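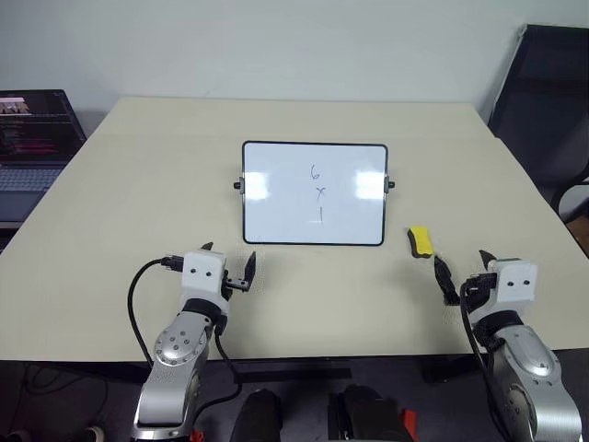
The potatoes are in at last, and I can't tell you how glad I am to be writing that! After such a wet February the bottom ground at Gallenville was lying in water for weeks, and there were mornings when I stood at the gate and wondered whether we'd get a tractor on it before summer. Then the wind went round to the east, the top dried out nicely, and we managed the whole field in 4 days with only one breakdown (a bearing on the planter, and the new one had to come all the way from Grollport).

Winter wheat is more of a mixed bag. The fields on the hill have come through well and had their first feed a little late, but the heavier land is patchy, and there's a wet corner by the brook that we've given up on and will put into spring barley if the seed turns up. We've 310 acres of cereals in the ground all told, against 325 this time last year, so we're not as far behind as I'd feared.

The beans are up too, and the pigeons have found them, of course. The dog and I go round twice a day, and they simply hop over the hedge to the next field and wait for us to go in for our tea.

Grass is slow with these cold nights, so the cattle are staying in a while longer. We've 9 bales of good haylage left and plenty of straw, which should see us through as long as we get a bit of warm rain. I never thought I'd be asking for rain again so soon, but the seedbeds are turning dusty already and the barley could do with a drink.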